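Projektbericht: Greifplanung aus der Draufsicht bei gemischten Küchenobjekten
Vorgelegt von Tuncay Demirtaş und Wiroj Sukprasert, Betreuung: Vasilică Preda
Stand: 5. Oktober 2018

1 Aufgabenstellung
Untersucht wurde, ob sich Greifposen allein aus einer senkrechten Kameraansicht bestimmen lassen, ohne dass für die Objekte CAD-Modelle vorliegen. Grundlage ist das Planungsmodul Suvura, das im Vorgängerprojekt von Eusebio Cordero entstand. Als Objekte dienen Geschirr, Kochgeschirr und Spielzeuglebensmittel auf weißer Tischplatte.

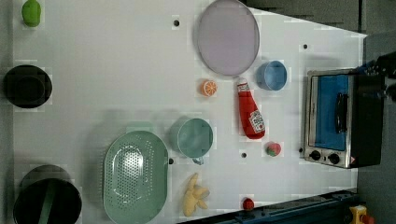
Das Modul segmentiert die Ansicht, schätzt je Segment die Hauptachse und legt den Greifer quer dazu an. Bei runden Segmenten ist die Hauptachse unbestimmt; in diesem Fall wird die Orientierung mit der kürzesten Anfahrt gewählt.

2 Versuchsablauf
Verglichen wurden zwei Verfahren mit je 30 Greifversuchen: die reine Achsenschätzung und die Achsenschätzung mit nachgeschalteter Kollisionsprüfung. Nach einem Fehlgriff wurde die Ausgangslage von Hand wiederhergestellt.

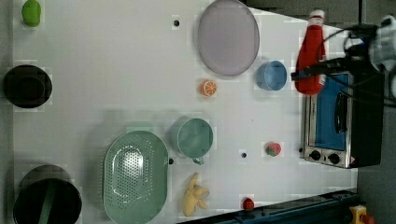 Warum wurde keine Tiefenkamera eingesetzt?
Der Vergleich sollte zeigen, wie weit die Farbinformation allein trägt. Die Greifhöhe wurde je Objektklasse fest vorgegeben.

3 Ergebnisse
Die reine Achsenschätzung führte zu 12 Fehlgriffen. Mit Kollisionsprüfung blieben 10 — der Unterschied ist bei diesem Stichprobenumfang nicht belastbar.

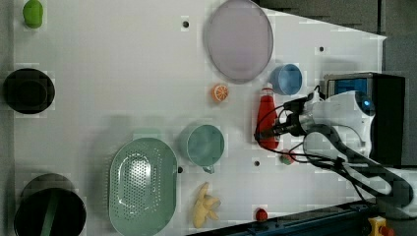 Die verbliebenen Fehler gehen überwiegend auf die Segmentierung während der Anfahrt zurück. Sobald der Arm in die Ansicht ragt, verdeckt er Teile der Arbeitsfläche. Die schwarzen Kabel neben dem Greifer liegen dann in der Ansicht über einem kleinen Spielzeugobst unterhalb der roten Flasche, und die sichtbare Restfläche liefert eine verschobene Achse. Abhilfe schafft eine Maske aus der Vorwärtskinematik, die allerdings nur die starren Glieder erfasst, die Kabel also nicht.

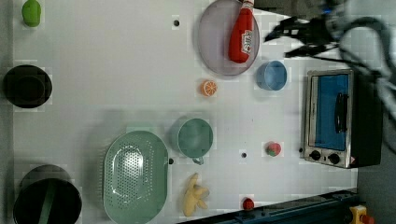 Abb. 4: Rote Ketchupflasche auf dem Teller, Arm von oben rechts im Bild.

4 Ausblick
Bogdan Dumitrescu übernimmt im November die Erweiterung der Maske um ein einfaches Kabelmodell. Offen bleibt die Behandlung durchscheinender Objekte.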